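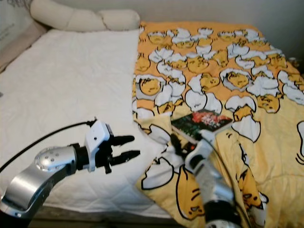
The right gripper at the edge of a green book, egg-yolk duvet underneath

Room attendants wanted (two posts), Plididen guest houses

Hello! I'm Åsmund Forsberg and I look after housekeeping at Plididen. We let furnished rooms, mostly to students and to people in town for a few months' work, and between us we change 575 beds in a busy month. I'm looking for two new room attendants to join the team at Sutherland House – and the job has changed a fair bit since I last wrote one of these ads, so bear with me while I explain it.

Since February we've been working with Inar, a two-armed robot from a firm called Veltent. It clears things off beds, moves pillows and straightens covers. It's slow, it needs a person in the room with it, and it has made us all think much harder about what we do with our hands all day. Anyone who has cleaned rooms for a living knows how much of the work is other people's stuff. Books, chargers, one sock. You can't strip a bed until somebody has decided where all that goes, and that deciding is still very much ours.

So what would you be doing? In the mornings you'd clean rooms as you would anywhere: bathrooms, floors, bins, linen. In the afternoons you'd be paired with Inar in one room at a time. You'd set it going, watch, press stop if you don't like what you see, and then write down in plain words what went well and what didn't. Washington Xavier has been doing the afternoons longest and he'll train you. His notes are blunt and very good (the one on pillows runs to four pages!) and Veltent's engineers do read them.

Pillows take up a lot of our time, I should warn you. The fingers open wide, go in low along the bottom edge, and then it's down to how squashy the thing is and what it's lying against.
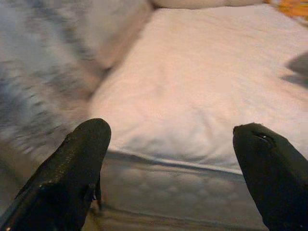 What changes for you, and what doesn't

I'll be straight about this, as people always ask me at interview. No one's hours have been cut and both of these posts are permanent. There is less bending in the afternoons, which my back is grateful for, and a lot more standing still and concentrating, which some of the team find more tiring than scrubbing. One colleague tried it and went back to mornings only – that's fine, and you could do the same after your first three months.

You don't need to know anything about computers. I'd like you to have cleaned for a living somewhere, to be fussy about a made bed, and to say so when something is daft. There's a 1,000 pound joining payment, half with your first wages and half after six months.

To apply, ring or drop a note in at the Sutherland House desk by September 14, 2019. Tell me where you've worked and whether mornings suit you. No CV needed. Come and see a room being done first if you like, just ask for me or Washington.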